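Home | Programs | Opinion | Publications | Contact

The Case for Plain Blocks in the Early Classroom

By Cyprian Wróbel

The Zistdale Early Learning Council will decide in September whether to renew its support for loose shape materials in member classrooms. The draft budget proposes that the line be reduced and the balance moved to printed workbooks and wall displays. The Council should decline that proposal and keep the blocks.

The argument for the change is a serious one. Workbooks can be stored flat, replaced page by page, and sent home. A completed page gives a teacher something to place in a child's folder, and families like to see it. Blocks leave no such record. A child may spend the whole period between 9:00 and 9:30 moving a cylinder from one side of a board to the other, and the folder will be no thicker for it.

The Council's own survey of 13 classrooms, carried out last year under the direction of Caradog Trevor, nevertheless gives reason for caution. Teachers were asked which materials they would keep if storage were cut in half. Shape blocks were named more often than any other item, including by teachers at Dredden, where closet space is already very limited. The reason most often given was that children of different ages could use the same set at the same table.

A printed star is always the same size and always faces the same way. A block can be turned, laid on its side, or set against another block. The child who pushes a heart up against a cylinder finds that a curve and a curve meet along a very small area, and that two flat sides meet along a large one. These are matters of geometry, and they are learned first through the hand.

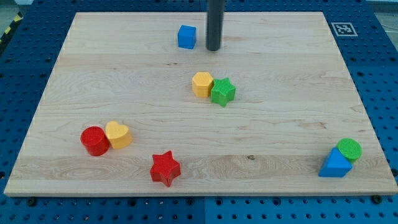
Color deserves more attention than it usually receives in our guidance. Many sets sold to schools assign one color to each shape, so that every star is red and every heart is yellow. Such a set is easy to sort and soon exhausted. When a red star and a green star are offered together, a child asked to find what belongs with the red one must choose between shape and color, and must then give some account of the choice. The Council should state a preference for mixed sets in its purchasing notes. At present the notes are silent on the point.

The surface on which the blocks are used also matters. The Kwan classrooms moved block work from the rug to a wooden board at table height, and their teachers reported fewer lost pieces and longer periods of steady attention. A plain board marks out a working area without any need for tape or instruction. It is also easily wiped, a consideration that will be understood by anyone who has worked with four-year-olds in winter.

Cost has been raised as an objection. The present allowance is 72 dollars per classroom each year, against 208 dollars for the proposed workbook series, which must be bought again every fall. A good set of blocks lasts well beyond 5 years. Several of those at Kondton are older than the teachers who use them, and the corners have worn smooth without any loss of usefulness.

It is fair to ask that block work be better documented. A short written note by the teacher once a month would meet most of the concern, and the Council could supply a simple form for the purpose. The form should ask what the child did and what the child said. It should not ask for a score.

Member schools may submit comments on the draft budget to the Council office before the September meeting. Teachers who use these materials every day are particularly encouraged to write.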